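Speaker notes: Surface wear in shared furniture, and how we record it

Slide 1. Title
Leave up while people sit down. Say that questions can come at any point, and that the handout has the scoring sheet on the back.

Slide 2. Scope
The talk covers horizontal surfaces only. Seating was handled in the earlier Serngate report and has its own failure modes, mostly joints and fabric. Tops fail differently. They lose gloss, pick up rings, lift at the edges and chip at the corners. Very few are withdrawn for structural reasons.
The register holds 2598 tops across two sites, Serngate and Porkwood. Of these, 441 have been inspected more than once. All the rates in this talk come from the 441. Say this slowly, as the figures were misread last time.

Slide 3. Terms
Wear: loss of the finish by rubbing.
Damage: a single event, such as a cut, a burn or a knock.
Lifting: separation of the surface layer from the board under it.
Staining: colour change that remains after the standard clean.
People mix up wear and damage. A scratch from one dragged object is damage. A dull patch where forearms rest is wear. The difference matters because wear can be forecast and damage cannot.

Slide 4. Method
Clean with the standard solution, wipe dry, wait ten minutes. Take gloss readings at five points: centre and four corners, each corner reading a hand's width in from both edges. Run a fingernail along the full edge to find lifting. Enter the result before moving to the next top. Batch entry at the end of the day gave us duplicated rows at Porkwood and took most of February to sort out.
Pause for questions on the gloss meter. The usual one is calibration. Answer: at the start of each session, on the black tile, and again if the meter has been moved between buildings.

Slide 5. Results by position
Centre readings fall slowly and evenly. Corner readings are scattered. The long edge nearest the user drops fastest in every group.
Square corners chip. Rounded corners chip less often but lift more, as the edging has to be bent round the curve and the glue line is under constant strain. In the repeat group, 168 tops showed lifting at the first inspection. Most of them had it at a corner.
Do not read out the table. Point to the third column and move on.

Slide 6. Colour and pattern
Plain pale tops show rings and ink. Plain dark tops show dust and fine scratches. A medium wood grain hides both fairly well, and for that reason complaints come later, often once the edge has already gone. Complaint counts are therefore a poor guide to condition on patterned tops.

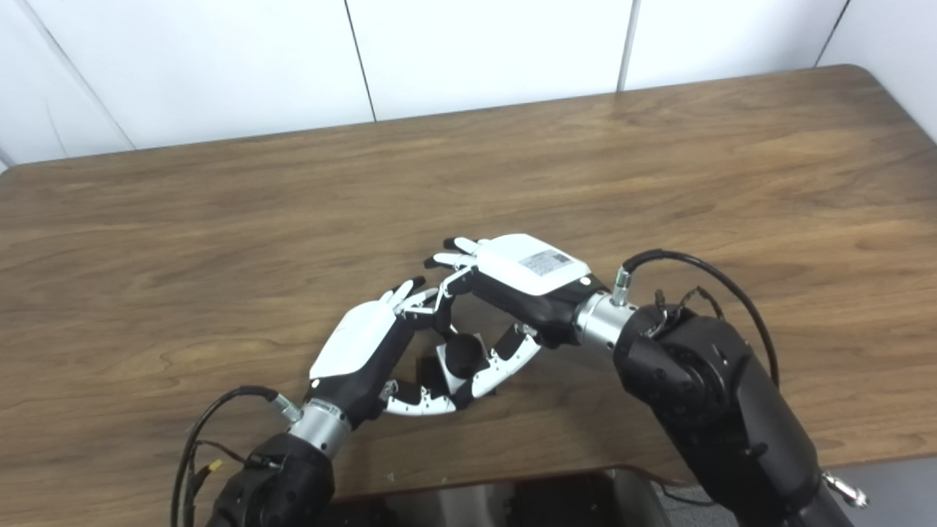 Villanueva, in a written reply to the draft, objected to this point and said that late complaints are a reporting fault and should be dealt with by inspecting patterned tops more often, without changing what is bought. The objection is fair. The draft wording has been altered to say that pattern delays complaints, with no advice attached on purchase.

Slide 7. Repair
Edges: reglue if the lifted length is shorter than a hand. Otherwise replace the strip.
Rings: second clean, then leave alone. Polishing makes a bright spot that scores worse on the gloss meter than the ring did.
Chips: fill only on tops with at least 2 years of expected use left.
The Jukitz filler sets harder than the old one and needs a finer paper. Pass the sample block round at this point.

Slide 8. Next round
Porkwood starts in October, Serngate once the Porkwood rows are checked. The form gains one field, for edge type. Old forms will still be accepted until the end of the round.
Leave the contact slide up during questions.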